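Series Order Is Metadata, and Libraries Should Treat It That Way
Last updated: July 27, 2025
By the Clitholm Catalogue Review desk
Reading time: 2 minutes

Most public library catalogues still store a novel's place in its series as free text. The Skonen romances, 22 titles across two linked sequences, show the cost. One branch record reads "Book 4", another "Vol. 4", and a third has no number at all. A borrower who sorts by series gets three lists and has to reconcile them at the shelf.

The usual defence is that publishers disagree among themselves. They do. The Brultton paperbacks number the prequel novella as 1; the hardcovers leave it out, and every later volume shifts down by one. A cataloguer copying from the title page is faithful to the item in hand and wrong for the reader. 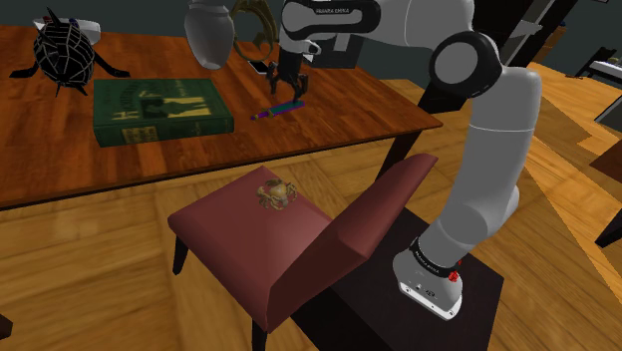 Rendered view of a robotic arm over a wooden table.

My position is that series order belongs in a controlled field, with publication order and reading order held separately. Novellas should take a decimal value. Omnibus editions should point to the works they contain and carry no number of their own.

In February I checked 717 fiction records in the Xie shared catalogue against the printed series lists. The errors clustered in reissues, where a new cover and a new ISBN had produced a new record with the series statement retyped by hand. Original editions were mostly sound. Retyping is the fault, and a linked authority record removes it.

Cost is a fair objection. A system with 4000 series headings can't be cleaned in one budget year, and I wouldn't ask for it. Start with series that have active holds, then correct the remainder as reissues arrive. Vendors should be required to supply the series identifier at the point of order, and records lacking it should go back.

Reader-built lists have filled the gap for years. They are often more accurate than ours, but they sit outside the catalogue and can't be used to place a hold.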